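Reading room notebook, April, late afternoon

Back on the Kermani shelf. Two more chapters of Promik's novel for the young readers guide, and I now have opinions about its narrator that I'd like to get down before Tincuța talks me out of them.

For whoever opens this notebook next: the book is The Salt Drawer, the one with the terrible green cover. The narrator is Ilse, who is 14 and lives above her uncle's repair shop in a town called Uswood. First person, past tense, with a habit of slipping into present whenever she's embarrassed. I marked those as errors on my first read. By chapter five I had to go back and erase a lot of pencil, so consider this my apology to the copy editor.

The slips all happen near her mother. Ilse tells the school play in past tense, calm as you like, and then her mother laughs in the wrong place and suddenly it's "I am standing there with the lantern and I am not moving." Then straight back to past for the cast party. Same thing at the bus station. Same thing with the haircut. I can't tell whether a 12-year-old would notice, but they'd feel it, and the guide ought to have one question that lets them say so without using the word "tense" four times.

Draft question, attempt one: "How does the author's use of tense reflect Ilse's emotional state?" Threw it out. It sounds like something you'd be asked at the dentist.

Attempt two: "Find a place where Ilse's story seems to be happening right now. Who else is there?" Better. Keeping it unless Tincuța objects, and she'll object, so keeping it for now.

The friend problem. Sukell (it's a surname, everyone in the book uses it, we never get the rest) is described on the back cover as "the best friend every reader will want." I'd like to know who wrote that and whether they got past page 30. Sukell borrows a coat and never returns it, tells Ilse's secret to the swim team, and spends the whole of chapter six being right about things. I love her. She's the only person in the book who's any fun. But the guide can't call her loyal, and the old version did, in bold, in the character list. I changed it to "Ilse's closest friend, though not always a kind one." Tincuța wrote "says who?" in the margin. Says chapter four, Tincuța.

Word count for the guide so far is 1420, which is over. The series wants it short enough to fit on a folded sheet and I have already used up one whole side on the uncle. He doesn't deserve it. He's a fine uncle, he fixes radios and says "well now" a lot, but he's there so that Ilse has somewhere to sit and think. Cut him to a paragraph. Then cut the paragraph.

Summary section: tried again to get the plot into 7 sentences. It goes fine until the letter. Everything before the letter is small (school, shop, Sukell, coat), and then the letter comes and there's a dead grandfather, a lawsuit and a boat. I don't dislike the boat. I just think that if you're going to have a boat you might mention water in the first hundred pages. The best I have is "When a letter arrives from a relative she has never met, Ilse learns that the shop may not belong to her uncle after all." No boat. Let them be surprised, I was.

Tincuța came by to return the spare copy and we argued over the ending, standing up, with our coats on. Her view is that Ilse forgives her mother. Mine is that Ilse gets tired, and the two look alike from outside. We read the last page aloud, twice, in different voices. Hers was more moving and I told her that was cheating. The text only says that Ilse "left the drawer open and went down." We're putting both readings in the guide as a discussion point and not signing either one. 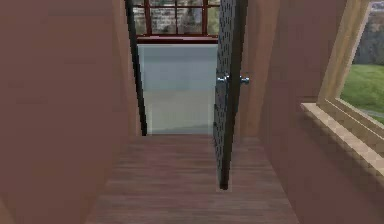
That leaves the vocabulary list, which I have been avoiding. The old one had "solder," "deposition" and, for some reason, "sandwich." Solder stays. Deposition stays with a plain definition. I went looking for the sandwich and it's in chapter two, it is an ordinary sandwich, and I have no theory. Added "probate," as the letter uses it and the whole second half leans on it. Also "brackish," which turns up on the boat and is the best word in the book.

To do:
Check the page numbers against the paperback, they're almost certainly off.
Ask Tincuța if she still has the notes on chapter nine or if they went into the recycling with mine.
Rewrite the Sukell entry one more time. Keep "not always a kind one."
Find a second question about the drawer itself. It's in the title and so far the guide mentions it once, in passing, next to the radios.

Stopping there. Chapter ten is the lawsuit and I want a cup of tea in hand before I go in.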